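3.2 Materials and layout

Blocks were plain solid-color cubes from the Bunik set, no letters or pictures on any face. We wanted something people already know how to handle and have no strong feelings about. An earlier pilot (March, not reported) used the Gorivetti shapes, with arches and half-rounds, and we dropped them. Too many arrangements that could count as "done" and the two raters could not agree on what was a tower and what was a pile.

The table was white, matte and left uncovered. Pascal Coste argued for a cloth to cut down the noise of blocks landing, but in the pilot the cloth wrinkled and the blocks leaned, so no cloth. Scuffs and marks on the top were left as they were. We did not ask for them to be cleaned off between trials, and the coding scheme ignores them.

Floor positions (the "ground" of a stack) could be anywhere on the table. Home position was a black square outline with a pale center, big enough to read from a seated height. In the Tanguy layout home is the place where a stack should start. In the Tandel layout there is no home at all and the stack starts wherever the first block gets put down. The difference matters for section 4, becuase a stack with no home tends to wander across the table as blocks are added and corrected. 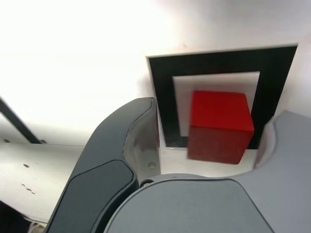
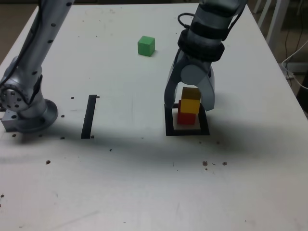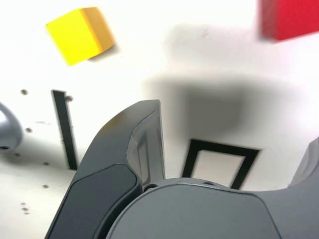 Figure 2. Cubes on the white table. First panel: red cube, with the black square outline behind it. Second: three cubes stacked, one green cube by itself. Third: yellow cube tilted, part of a red one at top right.

3.3 Coding of arrangements

Every arrangement got one of four codes. Flat (all blocks touching the table, none on top of another). Started (one block on one other). Stack (three or more in a column). Stack plus stray (a column, and at least one block left out of it). Bridges were not allowed for in the scheme and did not come up.

Stray blocks were the hard part. A block left out can mean the stack is unfinished, or the stack is finished and the block was never wanted. From a still there is no telling which. We first tried to code intention from distance, near = going to be used, far = left out, and gave up on it after 29 arrangements. The raters were guessing. In the final scheme a stray is a stray wherever it sits, and distance goes in a seperate column as a plain measurement.

Color was noted but not used to sort arrangements. Red, green and yellow were easy to tell apart. One warning for anyone reusing the sheets: the side of a yellow block turned away from the light can look closer to orange, and the shaded side of a red one goes nearly maroon. Both raters called a yellow block orange at least once. Code from the brightest face, always. Rule added late, earlier sheets rechecked against it.

Tilt. A block not lying square to the table was marked T and nothing more. We do not say falling, lifted or dropped unless the frames before and after were also available. This cost us some data, but the other way was worse: in the pilot notes "falling" turned up next to blocks that were sitting quite still one frame later.

Alignment in a stack was judged by eye on three levels (even, stepped, twisted). Finer grades were tried, no gain.

3.4 Amount of material

In all 728 arrangements were coded, by both raters, without talking to each other first. Disagreements went to a third reader. A further 20 were thrown out before coding, all for the same reason, too much blur to say which block was on which. Single blurred blocks in an otherwise readable arrangement were kept if the color was clear.

Shadows need a word. The table is pale, the light comes from overhead and broad gray shadows fall across the middle of the surface. They have soft edges and do not hide blocks, but they do make a block's own small shadow hard to pick out, and that shadow is what the raters used to decide if a block was touching the table. Where the two could not be separated the contact column was left blank. Blanks are treated as missing in section 4, not as "no contact".

Order of arrangements within a sitting was kept in the sheets but is not used in the analysis below, apart from the wander measure, where it has to be.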